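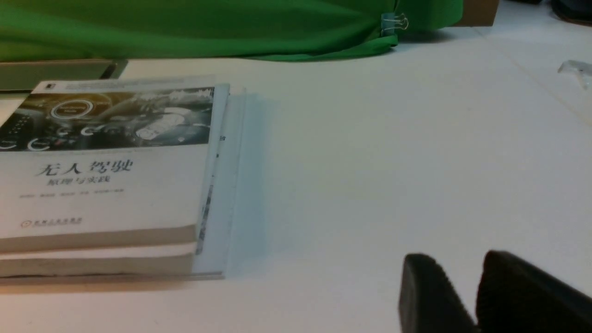 Section 3 is the part of the Udimura set-up I enjoy most, getting the wrist camera and the gripper to agree about where things are. The Banard leaflet in the box gives it a single paragraph and I think it deserves a bit more (I got in a right muddle in August, so learn from me!). You want something flat and easy to spot on one side of the table and open space next to it. I use books. With the stack off to the left like that and the fingers hovering over bare white, you can tell at a glance which bit of the picture is arm and which is table.

3.1 Before you start

1. Switch the arm on and leave it alone for 60 seconds. It does a little self-check and it doesn't like being nudged.
2. Open the Udimura app and choose Wrist View.
3. Press Open. Wait until both fingers stop before you touch anything near them.

CAUTION: Keep your own fingers out of the gap. The pads are soft but the motor behind them isn't shy.

3.2 Setting the wrist view

4. Jog the arm in small steps until both fingertips show in the lower right corner of the picture.
5. Check there's clear table between the fingertips and whatever you've put out. If there isn't, move the object and leave the arm where it is.
6. Tap Save View.
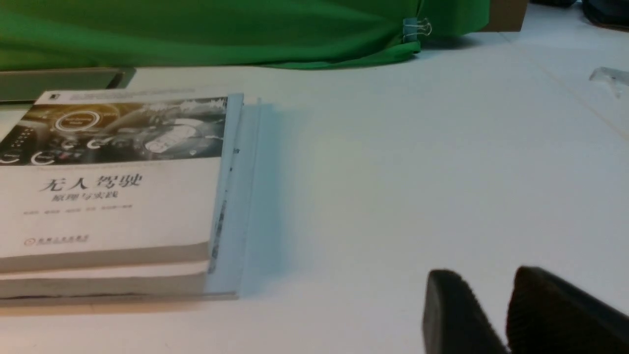

Fig. 2. Wrist view, fingers open, clear table between them and the plastic sheet.

Note: clear plastic is a bit of a pain. If the app keeps drawing its outline in the wrong place, save the view with the books first, then go back and tidy the outline by hand with the Edit button. Mine took 2 goes, which I was quite pleased with.

3.3 Setting the head view

7. Swap to Head View. You should get the whole working area now, so tilt the camera until most of the picture is table.
8. Drag a box round each thing you want the arm to know about and give it a name. Plain names are best. I once called a lamp "Morrison" and then couldn't find it in the list.
9. Mark cables as Keep Away, all the way along and not just at the plug end.
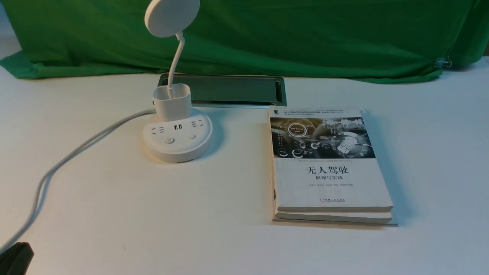

Fig. 3. Head view: lamp and round socket hub to the left, books to the right.

10. Tap Compare. The app gives you a match score, and anything from 79 up is fine for ordinary picking up and putting down. Lower than that, go back to step 4.

Carry on to Section 4, Your First Pick.

Written by Akosua Mahama, updated 12/10/2025

Guides > Pronddale > Udimura > Setting up the cameras
3 comments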